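Module Techniques de cuisson 2 – polycopié, salle 202
Cuisson à la vapeur : petits pains

2.1 Principe
À pression atmosphérique, la vapeur saturée se trouve à 100 °C. Elle se condense sur la pâte et lui cède sa chaleur latente. La surface reste humide, donc sans croûte ni coloration : la réaction de Maillard demande une température plus élevée.

2.2 Conduite de la cuisson
Le niveau d'eau reste sous le fond perforé du panier. Un pain au contact de l'eau absorbe le liquide par la base et s'affaisse. Laisser un espace entre les pièces – la pâte gonfle encore en début de cuisson.
Couvercle fermé pendant toute la durée. Les évents limitent la surpression ; ne pas les obstruer.

2.3 Poste de travail
Couvercle à gauche, posé à plat, cuiseur électrique au centre, assiette à droite. Dans la disposition ci-dessous, un pain se trouve dans le panier et 3 sur l'assiette.
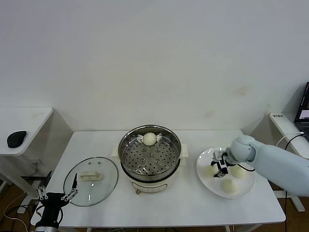
2.4 Défauts courants
Surface ridée : ouverture trop brusque en fin de cuisson.
Taches translucides : gouttes de condensat tombées du couvercle.
Mie compacte : apprêt insuffisant.

Lecture : fascicule Weerasinghe, chapitre 3.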